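About Kistisum

Welcome, and thanks for stopping by! We're Kistisum, a small company in Celthorpe that fits out and looks after little rooms: the meeting nook at the end of the hall, the waiting area between two clinics, the glassed-in corner that was meant to be an office and ended up holding the printer paper. We choose the furniture with you, bring it in, set it where it works, and come back to keep it that way for as long as you'd like us to.

Our founder, Jade Nguyen, started out doing deliveries for a big office furniture dealer, and what stayed with her from those years was how often a lovely room was spoiled by a table that was simply too large for it. People would squeeze in sideways and hang their coats on the door handle. After a while they'd go and have their meeting in the kitchen. She began keeping a notebook of rooms and what she would have put in them, and one October she rented half a unit behind the Pelletier building and began doing it for a living. We still have the notebook, and we still look things up in it.

Small round tables

If you ask any of us what we like best, you'll probably hear about round tables. A small one has no head and no corners to catch a hip on, and you can pull up an extra chair without anyone having to shuffle down. We're especially fond of the ones with a second, smaller shelf underneath, where a notebook or a bag can go and leave the top clear for coffee and elbows.

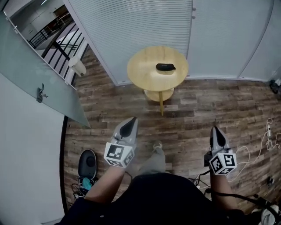 Photo: Jade Nguyen / Kistisum

Pale blond wood with the grain showing is the finish we come back to most often. It sits well on a floor with a lot going on in it, like planks that run through browns and greys and a bit of red, and it keeps a room with frosted glass from feeling chilly. We've tried darker tops beside ribbed glass (some customers love them, and we're happy to supply them), but our own taste runs to the light end and probably always will.

Most of our smaller tables start at $495 delivered within Celthorpe, including the carrying, the assembly and taking the cardboard away with us. We also go out to Gramley, where there's a modest travel charge that we'll tell you before you book anything.

How we work

We begin with a visit. Somebody comes by with a measuring tape and a roll of painter's tape, and we mark the table out on your floor so you can walk around it for a day or two. It sounds fussy, and we know it does! But a table takes up more space in a room than it does on paper - chairs need to slide back, doors need to swing - and it's much easier to move a ring of tape than a piece of furniture.

Once you've settled on a spot, we bring everything in together, usually early in the morning before your people arrive. We put felt under the feet, check that nothing rocks, and give the top a wipe with a soft cloth. If a table does turn out to be wrong for the room, let us know within 100 days and we'll swap it for another size.
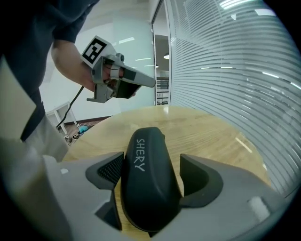

Over the tabletop, near the glass partition

Glass walls have taught us a few things, too. We like to leave enough of a gap behind a table that a person can get in there with a cloth, and we keep chair backs away from the panels so they don't knock. Striped and frosted glass is kind to fingerprints but dust does love the edges of the framing, so our regular visits include a slow trip along the bottom with a brush.

Keeping it tidy

About half the phone calls we get these days are from people who already have their furniture and would just like somebody to come and set the room right now and then. We're glad to do it. We clear the tabletop, tighten what has come loose, touch up scuffs on wood and put the chairs back where they belong. Anything left behind goes to your front desk with a note saying where we found it, and you'd be amazed at how many glasses cases are out there in the world without their owners.

Where we are now

We look after more than 300 small rooms between Celthorpe and Gramley, and we've finally taken over the other half of the unit behind the Pelletier building, so there's a proper showroom with a kettle and tables you can sit down at. Please do sit at them. Bring your laptop or your lunch, and bring the colleague with the long legs.

We're open from 8:30 in the morning, and the door is around the back, past the loading bay. Parking is free for 2 hours on the side street. If you'd like us to come and see your room first, send us its width and length and a few words on what you use it for, and Jade or one of the crew will write back to set up a time.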